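Citlali Medrano
2018-01-27

OK, a thread on the paperless office. I have now sat through my third launch of one and I have some doubts.

For anyone new: I do the books and most of the filing for Rullow, a small property management company in Baxter. We look after rentals. Rentals make paper.

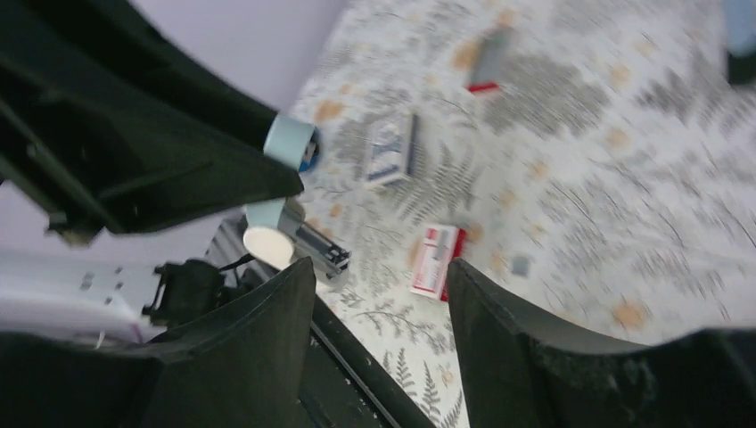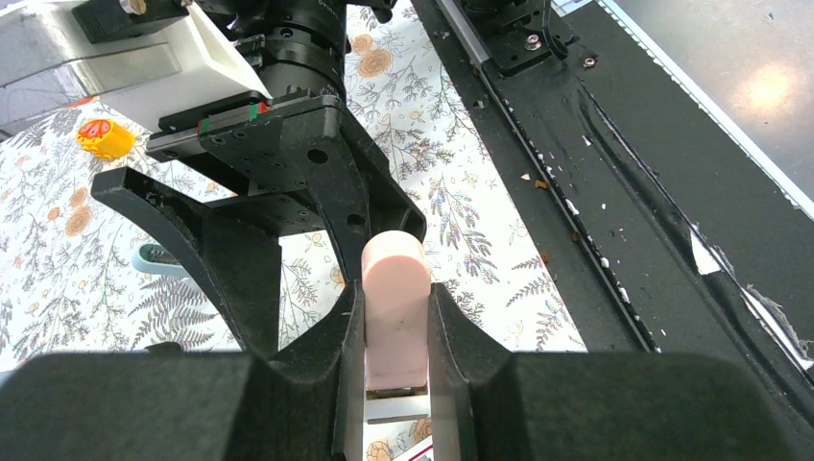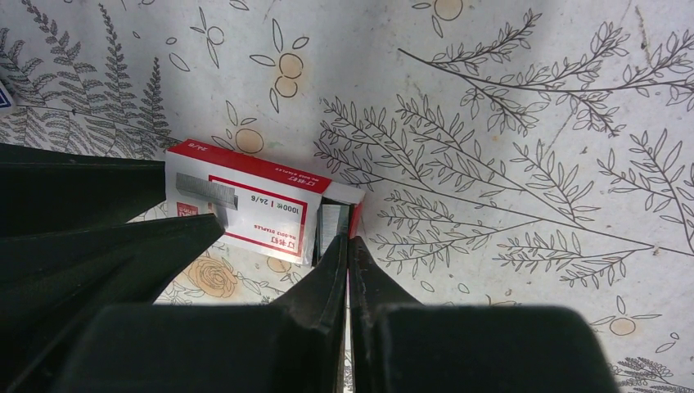
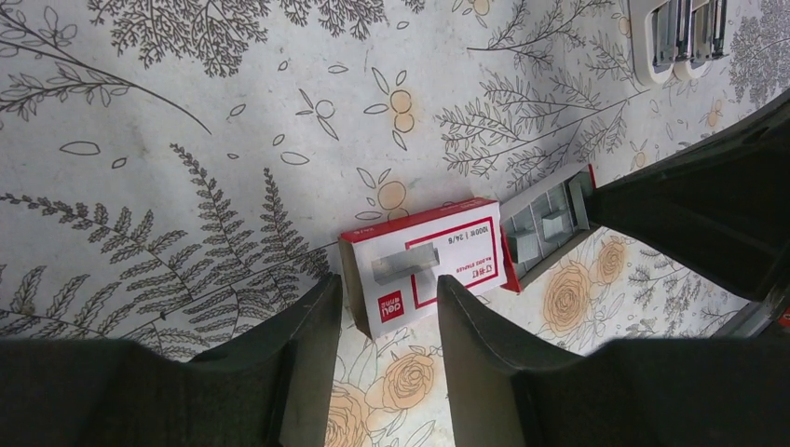 In October we were told Rullow would be paperless by New Year. The man from Prarkureck had slides. One of them had a tree on it. He told us paper was "a cost center," so I asked what kind of cost and he moved on to the next slide. Let me offer a comparison. The box of staples in the third picture says 24/6 and a thousand pieces, and I could keep a leasing office going on one of those for a good long while. It needs no login. The software he was selling, Troto, is $43 per person per month, and that's before you pay extra for the part that lets you search.

I asked about search twice. You can search file names for free. Searching inside the documents is the higher plan. So if someone scans a lease and calls it "scan final 2," good luck to you.

And people do call things "scan final 2." I have looked.

Let me be fair before the replies start. I like some of this. Tenants can sign a renewal on their phone and I don't have to chase them across a parking lot. Good. Keep that part.

What I don't buy is the claim that the paper goes away. In every office I've worked in, the paper moves. Somebody stops mailing it to you and you start printing it.

Example. The water bills used to come in the mail. Now they come as a link. The link expires. So I open the link, save the bill, print the bill, and put the bill in the folder where the mailed bill used to go. We pay for the toner now. The water company got greener and I got a second step.

Prarkureck's handout said offices like ours save $900 a year on paper and supplies. I went and pulled our own invoices. Paper, folders, staples, labels, and the good pens came to $251 for the whole of last year. I would love to know how we are going to save $900 out of $251.

I emailed that question. The answer was that the number "includes time." Whose time? Measured how? No reply to that one yet, and it has been a while.

Including time is where these pitches always end up. You can put any number you like on time. They never put a number on the afternoon I spent working out why every scan of a blue form came out blank.

(The forms are a pale blue. The scanner's "auto clean" setting decided the ink was dirt. You turn it off in a menu called Preferences, which is a different menu from Settings.)

Ilir Dimitrov in our front office kept a tally of what we printed the first month after the switch. I thought it would be down a little. It was up. People were printing things to check that the scan matched the original, then stapling the two together. I did it too.

I'm not saying that's the software's fault. It's a trust thing. You hand people a system they haven't seen work yet and they will keep a copy. I'd worry about anybody who didn't.

But then put that in the pitch! Say the first year will be double work. Say you'll need someone to name the files, and that this person will be the same person who already does everything else.

Next, retention. I asked how long Troto keeps our files if we stop paying. Thirty days, then they're deleted. My filing cabinet was bought used, has a dent in the bottom drawer, and has never once asked me for a credit card.

We are supposed to hold on to some of these records for years. Deposits especially. If a tenant comes back and disputes a deposit, I need the move-in sheet with both signatures, and I need it that day. I can walk to it. With Troto I need the internet to be up, my password to be current, and whoever filed it to have spelled the street right.

"But what about a fire?" Yes. Fair point, and the best one they have. I'd pay for a backup of the important stuff. A backup is a much smaller thing to sell than a "transformation," though, and I guess that's why no one came by with slides about it.

"But what about space?" We have a closet. The closet is fine. If we cleared it out tomorrow it would fill up with chairs.

Something else that bugs me is who gets asked. The owners saw a demo. I saw an invite to a training. Between those two events a contract got signed, and at no point did anybody come stand by the copier and watch what goes on there. They'd have learned a lot in an hour – mostly that the mail comes late and everyone needs the copier at once.

For the record, the training ran 198 slides. They mailed us the handout. On paper. In a binder.

What I'd like to see, if anyone from one of these companies is reading: a before and an after from a real office, same month, one year apart. Sheets bought. Hours spent filing. Hours spent looking for things. Show me the bad months too. I'd believe a modest number long before I believed $900.

Until then we're running both. Leases get signed on the phone and then I print them. Bills come by link and then I print them. Inspections stay on the clipboard, since the app won't save a page if you lose signal and the basements have no signal.

Someone asked if I'd go back to all paper. No. I'd keep the phone signing and the backup and drop the rest. I've said so at work. I was told it would be "captured as feedback," so it may be in Troto somewhere under a name I can't search for.

Adding one more from the replies: yes, I know about the free scanner apps. Some are good. Read what they do with your files before you put a stranger's bank details through one.

And to the person who says his office has been paperless for years – what's in the drawer under the printer? I'm asking for real. Post a list if you want.

198 shares
43 comments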